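Moving the archive off Flatano

The old site ran on Flatano for longer than it should have. It stored every post as a separate file with the date in the name, and anything renamed after publishing kept both copies. When I exported the lot in January I got 3,861 files for 732 posts.

Most of the surplus was drafts. I sorted by checksum first, which removed the exact duplicates, then compared the remainder by title. Two posts had the same title and different text, so I kept both and added a number to the second.

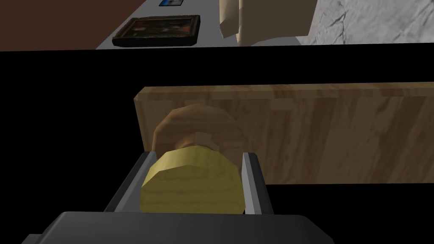 The import into Skernell was slower than the export. It accepts batches of 100 and stops at the first malformed header without saying which file caused it. Sutrisno Lubis sent me a short script that checks the headers beforehand – it found a stray tab in nearly every post from the first year.

Links are the part still unfinished. Internal ones were rewritten on import, but anything pointing at a comment now lands at the top of the page. I have left the old addresses redirecting for the time being. If you have a feed reader set to the old address, change it by hand, as the feed does not redirect.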